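Foro Gresa › Robótica en casa › Manipuladores y pinzas

Vaso de plástico que se vuelca al cerrar la pinza

Publicado por Maiara Arruda el 1 de abril de 2026

Tengo montado en casa un brazo con pinza de dos dedos junto a una mesa baja de madera, con la base en el suelo. La tarea es sencilla: coger el vaso de plástico translúcido por el lateral, levantarlo y dejarlo en otro punto de la mesa. El control corre en un portátil de 2012 con una versión propia de Viltarari, sin realimentación de fuerza. Solo leo posición y corriente de los motores.

Con la botella tumbada no tengo problemas. Con el vaso fallo demasiado: un dedo toca antes que el otro, lo arrastra y lo vuelca. He repetido la calibración mano-cámara con 54 poses y el error residual no baja. La cámara está fija, a un lado o por encima de la mesa.
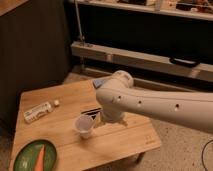
Aproximo en vertical y cierro a velocidad constante, con consigna de 1000 pasos desde apertura máxima. El vaso está vacío y no quiero lastrarlo. ¿Es un problema de calibración o de estrategia de cierre? Tampoco descarto holgura en la muñeca, pero no sé cómo medirla sin desmontar.

Anderson Andrade

Las dos cosas, pero empieza por el cierre. Si los dedos van acoplados, el centro de la pinza es el que es, y cualquier error lateral se traduce en empuje sobre el vaso. Con un objeto pesado el rozamiento lo perdona. Con un vaso vacío, no.

Lo que haría, por orden:

Baja el punto de contacto. Si agarras cerca del borde, el par de vuelco es máximo. Agarra por debajo de la mitad de la altura, siempre que los dedos no rocen la mesa.

Divide el cierre en dos tramos: rápido hasta poco antes del diámetro del vaso y lento a partir de ahí. Vigila la corriente en el segundo tramo. El primer escalón corresponde a un contacto; corrige la muñeca hacia ese lado —un milímetro o menos— y sigue cerrando.

No fíes el centro del vaso a un solo fotograma. El plástico translúcido da contornos malos, y con luz baja peores. Promedia varias detecciones con el brazo retirado.

Para la holgura: brazo quieto y motores activos, reloj comparador apoyado en el lateral de la muñeca, y empujas con el dedo en ambos sentidos. No hay que desmontar nada.
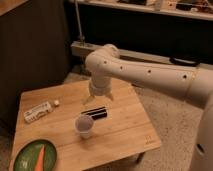 Otras respuestas

Gilmar Coutinho

A mí me pasaba igual y le puse cinta de espuma a los dedos. Resuelto. Ni calibración ni nada.

Daiane Frota

La espuma ayuda, pero tapa el error. En cuanto cambies de objeto lo vuelves a tener.

Sobre las 54 poses: la cantidad importa menos que la variedad de orientaciones. Si todas tienen la pinza mirando hacia abajo, la traslación a lo largo del eje vertical queda mal condicionada y el residuo no te lo va a decir. Repite con la muñeca inclinada en varios ejes y reserva unas cuantas poses para validar.

Revisa también el origen de la herramienta. En mi montaje, con el módulo Suksawat, el desplazamiento venía medido desde la brida y no desde la punta de los dedos. Si giras la muñeca 180 grados sobre el mismo punto y la punta no vuelve al mismo sitio, el error está ahí y no en la cámara.

Maiara Arruda

Hecha la prueba del giro: la punta se desplaza. Corrijo el origen de la herramienta y repito la calibración con poses inclinadas. El cierre en dos tramos lo pruebo después, por separado, para no mezclar efectos.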